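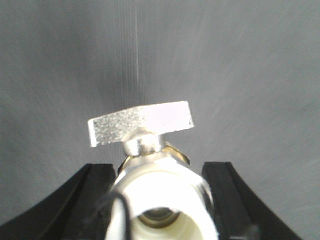

Silov and Plesivham Agree on Shared Program for Manuscript and Map Collections

Representatives of the Silov Center for Regional Heritage met in May with a delegation from the Plesivham City Archive to sign a cooperation agreement covering manuscripts, printed maps and parish records held by the two institutions. The agreement runs for four years and can be renewed by an exchange of letters.

The signing took place in the reading room of the Center, following a morning working session between the two cataloging departments. The Director of the Center welcomed the guests and recalled that contacts between the two cities go back to the exchange of duplicate books that began when both institutions were still housed in their old buildings. The head of the Plesivham delegation thanked the Center for its hospitality and said that the Archive had been looking for a partner with experience in describing mixed-language material.

Under the agreement, the two sides will prepare a joint catalog of 2,458 items. Most of these are single-sheet maps and estate plans, with a smaller group of bound registers and letter books. Many of the estate plans were divided between the two cities when the former district offices were closed, and in several cases one institution holds the plan and the other holds the written survey that goes with it. Readers have had to travel between the two to use them together. The joint catalog will give each pair a single entry, with the shelf marks of both institutions.

Entries will be written in the language of the holding institution and in English. Place names will be given as they appear in the source, followed by the present form. The two departments discussed this point at some length in the morning session, as a number of villages appear under three or more spellings and a few no longer exist. It was decided to keep a common list of place names, maintained at Silov, and to send changes to Plesivham at the end of each month.

Digital copies will be made in stages. The first stage covers 27 oversized maps that are in frequent demand and have suffered along the folds. They will be treated before they are copied, and the treatment will be carried out by the Widmer conservation studio, which has worked on the Center's bindings in the past. Each map will be surface cleaned, and old adhesive tape will be removed where this can be done safely. Linen backings will be kept unless they are pulling on the sheet.

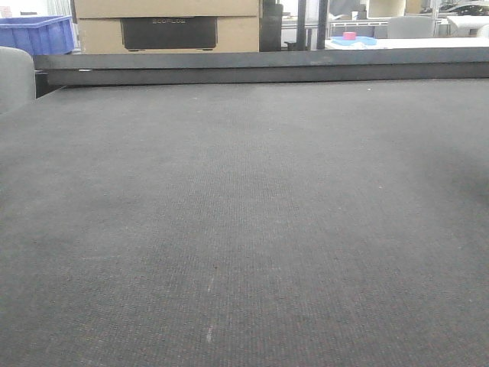 The second stage will take in the parish registers. These are in better condition, but some are tightly bound and cannot be opened flat. The Archive will lend its book cradle to the Center for this part of the work. Registers containing entries on persons who may still be living will be copied for preservation only and will not be placed online.

The catalog and the digital copies will be hosted on Trinoseo, the platform the Plesivham Archive already uses for its newspaper collection. Access will be free of charge. Readers will be able to search by place, date, surveyor and owner, and to request a high-resolution copy from the institution that holds the original. Requests for publication will continue to go to each institution separately, and the present fees remain in place.

The agreement also provides for exchanges of staff. Two catalogers from each side will spend a month at the partner institution every year, beginning in the fall. The Center will offer training in the description of older land surveys, and the Archive will offer training in the care of wax seals and pendant documents. Travel costs will be paid by the sending institution and lodging by the host.

A traveling exhibition is planned for the third year. The working title is "One District, Two Archives." It will present a selection of the paired plans and surveys side by side, many of them for the first time since the collections were split. The exhibition will open in Plesivham in October and move to Silov in February. A printed catalog is foreseen, with essays on the surveyors, the paper they used and the disputes over woodland and water rights that led to many of the plans being drawn up in the first place. Museums in neighboring towns that would like to host the exhibition afterward are asked to contact the exhibitions office at either institution before the end of the second year.

After the signing, the guests were shown the map store and the new shelving on the lower floor. They also visited the exhibition of guild charters in the main hall, which remains open through August. In the afternoon the delegation was received at the town hall, where the two sides talked about a possible link between the heritage program and the summer music festival. No decision was taken on this matter.

Readers who plan to use the oversized maps should note that the 27 sheets in the first stage will be withdrawn from the reading room from September. A list of shelf marks is available at the inquiry desk. Existing black-and-white photographs of most of these maps can be consulted in the meantime, and staff will try to answer short questions about the missing sheets by letter or email. Appointments already made for dates before September will be honored.

The next meeting of the two cataloging departments will be held in Plesivham in November. It will review the first batch of joint entries and settle the order in which the parish registers are to be copied.

Recent News

Exhibition of Guild Charters Extended Through August
Reading Room Hours for the Summer Months
Lecture Series on Historic Bridges Concludes in Silov
New Acquisitions: Letters of a Provincial Printing House
Call for Papers: Workshop on Land Surveys and Local History
Plesivham Newspaper Collection Now Searchable on Trinoseo
Children's Bookbinding Workshop Returns in July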